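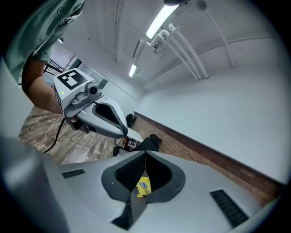 The supplier's reply on the finger pads arrived first thing, and Mirkex were brief in it: the pads are a wearing part, they are to be changed in pairs, and no adhesive is to be used on the inner face. They added that a gripper which closes unevenly should be looked at for a bent link before any blame is put on the pads. This last remark was fair, and the work below was ordered accordingly.

October 18, 2021
Zurton workshop, hand-held gripper station
Subject: uneven closing on the right-hand unit, pad change, recalibration

State on arrival. The right-hand unit had been tagged on Friday for closing late on one side. The cycle counter read 2,455 since the last service. The left-hand unit was not tagged and had given no complaint.

Linkage. The cover was removed and both links laid against the steel rule. Neither is bent. One pivot pin was stiff, and there was a grey paste of dust and old grease behind it. The pin was drawn, cleaned and refitted with a very small amount of the light grease from the Ekwueme kit. The heavy grease should not be used here; it was used in the spring and the same paste was found afterwards.

After refitting, the fingers close together when the trigger is pulled slowly. When it is pulled quickly one side still arrives first, though by less than before. I regard this as tolerable for card and small box work. It would not be tolerable for the glass vials.

Pads. Both pads on the right-hand unit were changed as a pair, as Mirkex advise. The old ones had gone smooth near the tips. They are in the labelled bag in the second drawer and should be kept until the stock order has been settled. There are 3 pairs left on the shelf.

Test. Printed cards were used as the test piece, since they show slip sooner than the blocks do. The unit was closed and opened 300 times by hand, in sets, with the card replaced whenever a corner had softened. Two slips were noted, both early and both with the card held by its short edge. None was noted afterwards. The left-hand unit was given one short set for comparison and behaved normally.

Marker block and camera. The marker must sit flat on its block or the pose drifts. It was checked with a fingernail at each corner and had not lifted. The camera was refocused and the lens wiped with the dry cloth only. Calibration was run with the Emico routine. The first run failed to save and the log gave code 746, as it has done before when the disk is nearly full. Old logs were moved off and the second run saved without complaint.

Cables. These want proper attention. At present they hang free beneath the hand-held unit, and a sharp turn of the wrist puts the load on the connector. A strain relief clip has been drawn but not yet printed. Until it is fitted, colleagues are asked to let the cables hang clear of chair arms and to unplug by the collar — never by pulling the cable itself.

Outstanding:
Print and fit the strain relief clip, both units.
Order finger pads.
Look again at the fast-closing difference after one week of normal use.
Ask Mirkex whether the pivot pin can be supplied separately; the present list shows it only as part of the full linkage.

The tag has been taken off the right-hand unit and it is back in service, vials excepted. The counter was set to zero after the test sets.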